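Filed under: Workshop Notes > Arms & Grippers > Teaching by Hand

Teaching an arm by remote control without fooling yourself

The sales line is that you show the robot the job and it learns. I have my doubts, and the way we do it at Taltmont starts from them.

1. Drive the arm with no task at all for 22 minutes. Learn how far it lags behind your hand.

2. Pick one start pose and save it. Ruth Castaño lets hers drift and says the variety helps. I have yet to see proof.

3. Look only at the wrist view while you drive. If you need to lean over and peek, the robot is missing something you have.

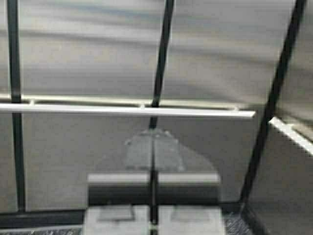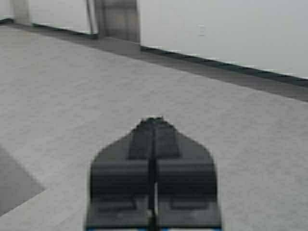 Wrist views, both soft. The gripper shows at the bottom of each.

4. Check sharpness before you record. Blur like this may be fine for a big, slow reach – I would not trust it for anything with a tight fit.

5. Record 90 runs. Throw out any run where you paused to think, even if it ended well.

6. Test from poses you did not record. Salvador Marinho once reported 88 good tries, all from the saved pose. I don't count those.

If it fails, fix the view first. More runs of a bad view just take longer to load.

Questions to Beverley Quinlan, Taltmont workshop desk | Back to top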